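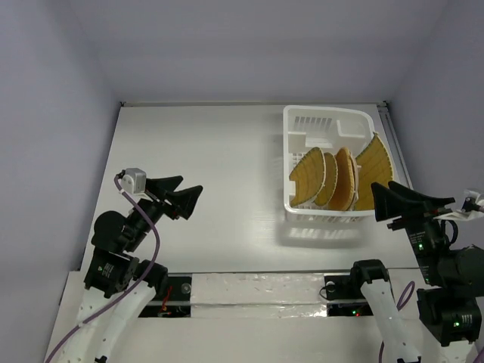
## Re-waxing a woven tray

Remove loose dust with a dry brush, working along the weave. Wipe the rim with a damp cloth and leave the tray overnight.

1. Warm the tin of Tindus wax in a bowl of hot water for 12 minutes.
2. Load a soft cloth sparingly. One tray takes less than a teaspoon.
3. Rub the base first, then the rim, following the strands.
4. Leave for 110 minutes and buff with a clean cloth.
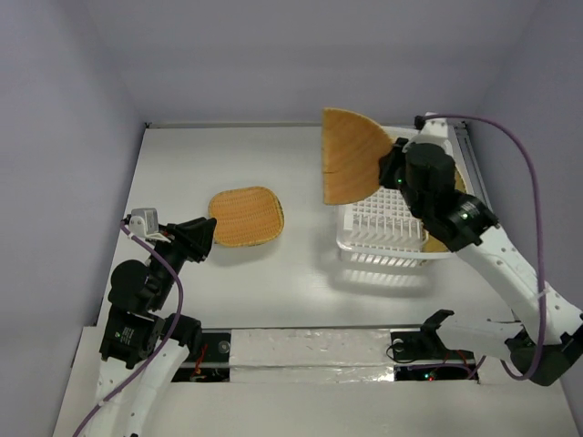 A reader in Brorkham reports that two thin coats, a day apart, left less residue between the strands than one heavy coat. Use the same drying time for each.

Do not wax lacquered weave.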